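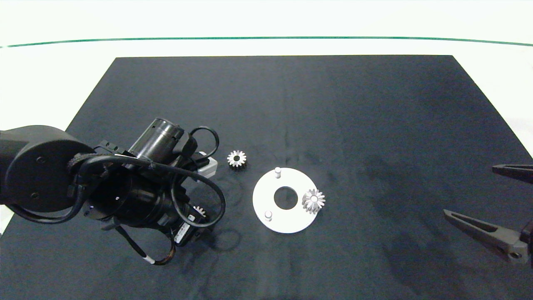
Wanted: people who doubt the sleep advice they've been given

Larum is a small reader-funded newsletter that checks everyday health claims. We are looking for 13 adults to keep a plain paper diary of their evenings and mornings through August.

You have probably heard that a fixed bedtime fixes everything. We have read the articles saying so, and most of them quote each other. Maybe the advice is good. We would like to see what happens when ordinary people try it and write down the dull parts too.

What you would do

Keep your usual hours for the first half of the month. For the second half, be in bed with the lights out by 11 p.m. Fill in one page a day. Two phone calls with us, one at the start and one at the end.

Who can apply

Anyone over 18 who does not work nights and is not being treated for a sleep problem. Parents of babies, sorry, not this time. If you sell mattresses, teas or coaching, please don't write.

What you get

A $60 grocery card after the second call, even if you slept badly and hated it. No app, no wristband – and no promise that you will feel better. A group this size can't prove much, and we will say so in print.

To apply, send a few lines on when you go to bed now and why to Gunhild Hafstein at Larum. Skip the résumé. She reads every message but answers slowly.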